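Piveo 20 Hard Wax Oil for Wooden Floors and Table Tops

Product group: Interior wood care
Maker: Steiner, Witasov works
Article number: 888
Finish: matt
Content: one can, with stirring stick

Piveo 20 is a hard wax oil for wood inside the house. It goes into the surface and leaves a thin layer of wax on it, so the floor keeps the feeling of wood under the feet. We make it in Witasov from linseed oil and carnauba wax. It is suitable for oak, ash, beech and larch. For very oily woods, please ask us first, as drying can take much longer.

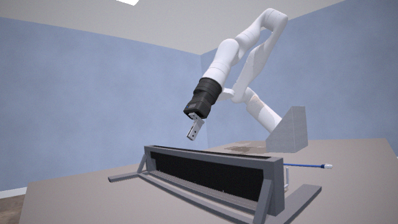

The number 20 in the name is the gloss value which we try to reach with two coats. On old softwood the result can be more dull, and a third coat is then allowed. Customers who want a shiny floor should choose Brurkix Satin from the same group. The two products can be mixed in one room, but please do not mix them in one can.

Preparation

Sand the wood in the direction of the grain and remove the dust with a vacuum cleaner, then with a slightly damp cloth. Old varnish must be removed completely. Old wax also. If the floor was cleaned with soap before, wait one full night.

Make a test in a corner or inside a closet. The oil makes every wood a little warmer in color, and on gray, aged boards this change can be bigger than you expect.

Application

Stir well, down to the bottom of the can. Put on a thin coat with a short brush or a white pad. After 20 minutes, take away everything that the wood did not drink. This step is often forgotten and it is the usual reason for sticky places. The second coat comes the next morning.
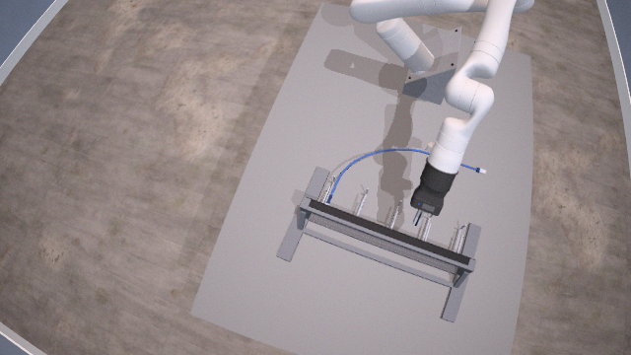
You may walk on the floor in socks after the second night. Carpets and heavy furniture should wait for over 20 days. In August, when the air is humid, please give it one week more.

Cloths with oil can start to burn by themselves. Lay them flat outside to dry, or keep them in a metal box with water.

Care

Sweep dry as often as you like. For wet cleaning use Brurkix Floor Soap, one cap in a bucket of warm water. Spots from red wine or coffee can be sanded by hand and oiled again, only in this place.

Sizes and delivery

Small can: 256 ml, for a table or a few stairs
Large can: 78 fl oz, for a room
Color: natural only. The white version is sold out at the moment and we do not yet know the date of the next filling.

Cans are not sent by air. An opened can should be used within one season.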